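Tisine news: fewer dropped bottles, and a result we can finally talk about

I've been sitting on this since October and I'm very glad to be able to write it up at last. If you've dropped in on us at the Jacobs building in Surnthorpe lately, you'll have heard the clatter of plastic bottles from the corridor and probably wondered what on earth we were up to. We were teaching an arm to tidy them away, and we've found a way of doing it that gets a lot more out of the same amount of teaching.

The short version, for anyone reading on the bus: we call the method Elo, it's a way of choosing and weighting the demonstrations you train from, and in our bottle task it took us from succeeding on about half of attempts to succeeding on more than four in five. Same arm, same network, same table. The write-up is nearly done and Themba Maluleke, whose idea it was, will be presenting it at our open afternoon on Tuesday.

For the longer version you'll need a cup of tea.

The task is easy to say. There are empty drinks bottles on a table, some standing and some lying down, and there's an open box next to them. Pick up the bottles, put them in the box. Anyone who's ever done the recycling can do it half asleep. The arm is one of our small printed ones, the same design the undergraduates use, with hobby servos at the joints and a two-fingered gripper on the end, and it can't do it half asleep at all.

Empty bottles are horrible things to grab! They weigh next to nothing, so if one finger touches slightly before the other, the bottle scoots off. They're clear, so a camera sees whatever is behind them about as much as it sees the bottle. They're round, so the ones on their sides roll. And the good places to hold one change depending on how it's lying. I had picked this task as a nice gentle warm-up before we moved on to something harder (I know, I know) and it ate most of my summer.

Our usual recipe is to have a person steer the arm through the job lots of times, record everything, and train a policy to copy the recordings. We collected 342 of these demonstrations. Thulani Sithole did the lion's share, and he got frighteningly good at it. His runs are lovely to watch. He lines up, closes, lifts, swings over to the box and lets go, and it all looks like one movement.
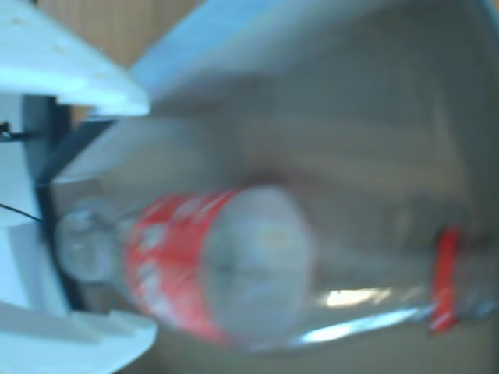 And that, we slowly worked out, was a good part of our trouble. Thulani hardly ever got into a mess, so the policy hardly ever saw one. It learned what to do when everything was going well. The moment the gripper came down a finger's width to one side, it was somewhere it had never been, and it would carry on regardless, close on air and then solemnly carry nothing at all over to the box. We must have watched it deliver an armful of nothing dozens of times. It always opened the gripper very carefully at the end, too.

None of that is news in itself, I should say. People who train robots from demonstrations have known for years that small errors pile up and push you away from what you've recorded. The normal cure is to collect more, and especially to collect examples of somebody recovering from mistakes. Fine, but collecting is slow and dull, and when we asked Thulani to make mistakes on purpose, his mistakes came out a bit theatrical. He'd miss by miles and then sweep back in. The policy's real misses are tiny.

Themba came at it from the other end. She went back through what we already had and looked for places where the person steering had made a small correction without thinking about it. A bottle begins to turn as the first finger touches, the hand on the controls backs off slightly, shifts over, goes in again. It's over in a moment and you'd never write it down as a mistake. She went hunting by eye at first, which took her ages, and turned up 36 recordings with a really clear one in. Only 36, in that great heap! In ordinary training they get swamped, since every moment counts the same and nearly every moment is the arm gliding smoothly through empty air.

So Elo finds those moments automatically and turns up the volume on them. It looks for places where the commanded motion reverses or hesitates close to a change in the gripper, scores them, and lets the training see the high-scoring bits more often. The long glides get seen less. There's a second pass where you run the half-trained policy, note the positions it tends to wander into, and raise the score of any recorded correction that began somewhere similar. No new demonstrations are needed for any of this, and it adds very little to the training time on the one tired graphics card we share with the vision people upstairs.

The first time we ran it I thought somebody had swapped the bottles for easier ones. The arm came down off to one side, touched, stopped, backed up a little and went in again. I made a noise I'd rather not spell. Thulani was eating a sandwich at the time and got up so quickly that he left most of it on the keyboard.

One good run means nothing, of course, so then came the boring part. We gave each version 200 attempts, with the starting positions drawn up beforehand so that none of us could be kind to our favourite. An attempt counted if the bottle ended up in the box and stayed there. Leaning on the rim was a fail, and there was some heated discussion about that. Counting all the pilot runs and the repeats, we ended up at over 960 attempts, and I reset the bottles for a good many of them myself.

The split between bottle positions turned out to be the bit I keep going back to. For uprights, plain copying was already decent. The arm comes down over the neck, closes, done, and Elo helped a little but I wouldn't have written a news item about it. Bottles on their sides were where the gap opened up. Plain copying was poor there, and with Elo it wasn't far behind the uprights. That makes sense to me, as a lying bottle is the one that moves when you touch it, so it's the one where knowing how to have a second go pays off.

We tried a few other things to see whether we were fooling ourselves. If you turn up the volume on random moments, nothing improves. If you simply throw away the long glides, you get some of the benefit but the arm becomes jerky on the way over to the box, and Themba wouldn't let it near her mug. If you train on the 36 clear recordings alone, it's hopeless: a policy that dithers over every bottle and hardly ever commits. You do seem to need the big smooth pile underneath with the corrections standing out on top of it.
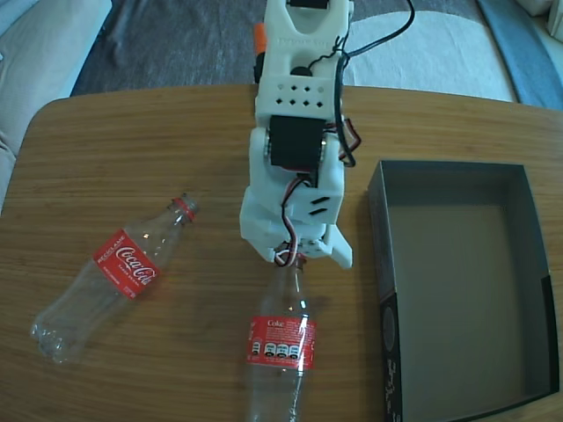 What it still gets wrong

Plenty! Two bottles touching each other confuse it badly. It'll often pick a spot between the pair, nudge them apart, and then go for whichever one has rolled further off. Now and then that works out all right and I've caught myself cheering, but I don't think it deserves the credit.

It can also get stuck in a loop of second goes. The record so far is a bottle it backed off from again and again, very politely, until the time limit ran out. Themba thinks the scores need to fade when the same correction has been tried recently. I think she's probably right, and she has a version of that running now, though I haven't seen enough of it to say.

Then there's the question of who did the teaching. Nearly all our recordings come from one pair of hands, and Thulani's small corrections have a particular style to them. He nearly always backs up before he shifts sideways. Somebody who shifts first might produce moments that our scoring misses completely. We'd like recordings from people who've never touched the controls before, messy ones included, and if that's you, please get in touch. You'll get biscuits.

And I should be clear that we've only shown this on one task, with one sort of arm. I'd be surprised if it did nothing for cups or tins, but I've been surprised plenty of times this year already.

Coming along on Tuesday

Themba's talk starts at 2 pm in the ground floor seminar room at Jacobs, and the arm will be running next door afterwards. You don't need any background for it. She has some very good slow-motion clips of the corrections, side by side with the ones the scoring missed, and those are worth the trip on their own.

If you want to try Elo on your own recordings, the scoring code will go up on the Tisine page once we've tidied it. At the moment it assumes our file layout in about a hundred places and one of the settings is called "wobble2". Thulani has promised to rename it. The recordings themselves will follow a bit later, as we still need to sort out where to keep them.

Questions to me in the meantime, or catch any of us in the tea room. We could also do with a few more empties, large ones especially, as the ones we've got are starting to look rather crumpled. Lids on, please, and rinse them first.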